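Skonero at Home: Frequently Asked Questions
Last updated 16 November 2025

Skonero is a stacking game for two to four people. You need colored cubes, a dry-erase board that can lie flat, and a black marker. The questions on this page are the ones we get most from people setting it up on their own table. The full rules are in the booklet.

What is the basic idea?

One player draws a circle on the board. Everyone then takes turns placing cubes inside it, one on top of another. A cube scores if it stays where it was put while you count to three and the bottom cube is still inside the line. If the stack falls, the turn passes and the circle is wiped and drawn again by the next player.

Do I have to use the board that comes with the set?

No. Any dry-erase board will do if it lies flat without rocking. A board with a raised frame can still be used, but draw the circle well in from the edges so no one's hand catches on the frame. Glass boards are slippery and we don't recommend them for a first game.

Put the board on a table that doesn't wobble. Before you start, press down on each corner. If one corner lifts, fold a piece of paper and slide it underneath.

How big should the circle be?

Big enough for one cube with a clear margin on every side. For younger children, make it about twice as wide as a cube or larger. Draw it by hand. Tracing a cup is allowed, but most players stop bothering after a game or two.

Does the circle have to be closed?

No. A line with gaps in it counts as long as everyone at the table agrees where the edge would be. Dry markers skip, and an oval is fine too. If you disagree about a gap, fill it in before the cube is placed and not after. 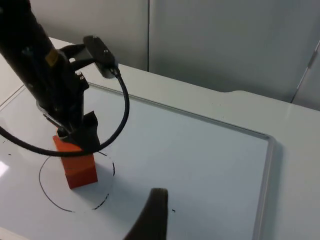 Players sometimes ask if they can redraw the line during a turn. They can't. Wait until the stack is down or the round is over, then wipe the whole circle and start again. Patching one side of an old circle tends to make it grow.

Does the stack have to be in the center?

No. Anywhere inside the line is good. A stack near one side scores the same as a stack in the middle. The only part that matters is the bottom of the lowest cube. Cubes higher up may hang out past the line.

Do the cubes have to line up?

They don't. An upper cube can be turned, set back, or overhang the one below. In the basic game there is no penalty for a crooked stack. In the long game, a cube that lines up on all four sides earns one extra point.

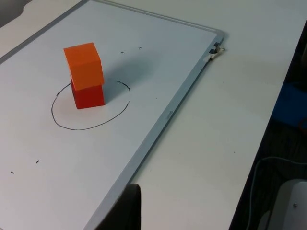 An orange cube set slightly off the red one. Both count.

Is there a color order?

In the basic game, no. Use any color you like at any level. The long game uses a color card, and you have to build from the bottom up in the order shown on it. Red and orange can be hard to tell apart under a yellow lamp, so play the long game in daylight or under a white bulb. If someone at the table has trouble with those two colors, take out one of them. The game works with fewer.

What are the small marks outside the circle for?

Small marks on the board are optional. Some groups use them as starting spots, where a cube has to sit before it is picked up. Others use them to keep score. The rules don't mention them, and you can leave old ones on the board if they don't confuse anyone.

Can I use other blocks?

Yes, if they are all the same size. Koen Bosman, who wrote the long game, tested it with two sizes mixed together and dropped the idea. The large ones always ended up at the bottom and there was nothing to decide.

The board won't wipe clean. What should I do?

Try these in order:

Wipe with a dry cloth.
Go over the old line with a fresh marker and wipe it off right away.
Use a damp cloth with one drop of dish soap, then dry the board fully.

Don't use scouring powder or the rough side of a sponge. Both scratch the surface, and ink settles in the scratches. If you left a circle on since October, expect to need the soap.

How do I clean the cubes?

Wipe them with a soft, slightly damp cloth and let them dry before they go back in the box. Don't soak them. Marker ink on the bottom of a cube usually comes from setting it down on a line that was still fresh. Give the line a few seconds.

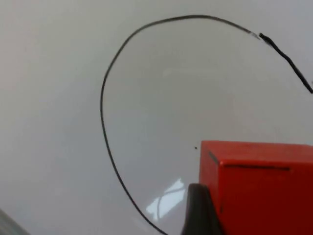

Where should I keep the set?

Somewhere dry and out of direct sun. Store the board upright or flat with nothing heavy on it. Keep the marker lying on its side with the cap on tight. Count the cubes back into the box at the end, or at least check under the table.

How long does a game take?

The basic game runs about 18 minutes with two players. Four players take longer, mostly because of the arguing about the line. The long game has no time limit. Play to 130 points, or agree on a lower number if it's getting late.

What is the highest score so far?

In the long game, 211, by Trí Phí. He played on past the usual finish with everyone's agreement, and the score sheet was signed by the other players. Send us yours if you beat it.

I lost a cube. Can I buy just one?

Yes. Tallent sells single cubes in every color. Give the color and the set name when you order, because the Işık set uses a smaller cube and the two don't stack well together. Replacement boards and markers are listed on the same page.

Can I print the score sheet?

Yes, as many copies as you want. It fits on one page and prints fine in black and white.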